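Storage and Handling, Session 4: Containers and how we choose them
Tutor: Tsehay Mersha

Last time we looked at shelving. Today is about what goes on the shelves. A container does two jobs: it keeps goods together and it sets how much room they take up. A small shop can get by with whatever boxes the goods came in. A stockroom with 300 lines cannot.

Open-topped bins suit goods that are picked often. Lidded boxes stack better but slow the picker down. Write down the inside depth as well as the outside size, as the two are often mixed up on order forms.

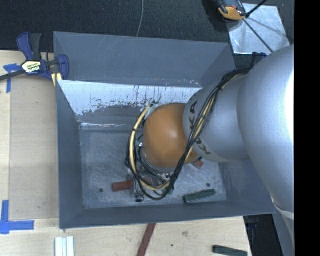
Fig. 2. Deep open-topped bin, grey.

Case study: Furnon. The firm held 686 bins in nine sizes. After a stock check in November it kept four sizes and sold 137 bins. Picking errors fell, mostly in small parts.

For next session, read the Meredith handout, pages 3 to 8, and answer the questions on labels. Bring your shelf plan from Session 3.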